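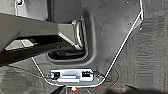
How close is too close when a gripper has to work right next to a hole it could drop things into? I help out with a small automation group called Grastside, and I've been handed the job of writing our house rules for running an arm near stuff that doesn't belong to the robot. Our gripper tip spends a lot of its time hovering over and just beside a recessed opening in a dark plastic panel, and there's a thin cable curving past the bottom corner of the same panel, down toward the carpet. So my draft has a rule about openings and a rule about cables, and that's where I ran dry!

What I've got so far: speed limited to 12 percent for anything within 300 mm of the work, one person on the stop button the whole time, and no reaching in while the arm has power. Sándor Fekete (he runs most of our sessions) thinks the stop button person is overkill at that speed. I don't agree but I can't point to anything to back me up. Do people write separate rules for cables? And does anyone have a standard way of saying "don't let go of a part over a hole"? We had a screw go missing in September and I'd rather not repeat that evening.

Asked by Lilla Magyar

3 replies

Fanni Lengyel
Keep the stop button person. I used to think like Sándor until an arm at Tarkthorpe started crawling sideways at low speed and leaned on a bracket until the bracket gave up. Slow doesn't mean gentle — it'll push just as hard if nothing tells it to quit. Set a force limit as well as a speed limit, and write both numbers on the sheet you keep by the controller, with the name of the last person who changed them.

For the opening, our rule reads: "No release above an open cavity. Cover it, or move clear first." If the job needs the cavity open we lay a bit of soft mesh over whatever part of it we aren't using, and the mesh goes on the pre-run checklist so it also comes back out again (ask me how I know). Teach your approach points so the gripper comes in from the solid side of the panel and doesn't cross the hole while it's holding something. It costs a few extra seconds per run and I've never minded.

Cables: yes, separate rule. Tape or clip them before power goes on, and then do a dry run with the gripper empty and the speed right down, watching only the cable. Don't watch the tip. Everybody watches the tip. And if a cable has to be moved partway through, that's a full stop and a new dry run. People grumble about that one and I let them grumble.

On backing it up, the documents to look at are ISO 10218 for industrial robots and ISO/TS 15066 for the collaborative side. They aren't fun reading, and what applies depends on your setup, so please don't take my mesh rule as a substitute for a proper risk assessment. Do the assessment first and let the speed number come out of it, so you aren't stuck defending a 12 you picked because it felt slow.

Pádraig Ó Néill
magnet on a stick for the screw. sorted

Oľga Slanina
Agree with most of Fanni's answer, but I'd be careful with tape on carpet, it lets go when you least want it to. We use hook and loop strips. Also add a line about who is allowed to clear a fault! Ours says the person who hit stop is the only one who can reset, after everyone has called out that their hands are clear. It sounds fussy and it takes maybe a breath or two once you're used to it.

The Szalai checklist we started from was way too long and people just ticked down the page, so ours is now one side of paper in big print.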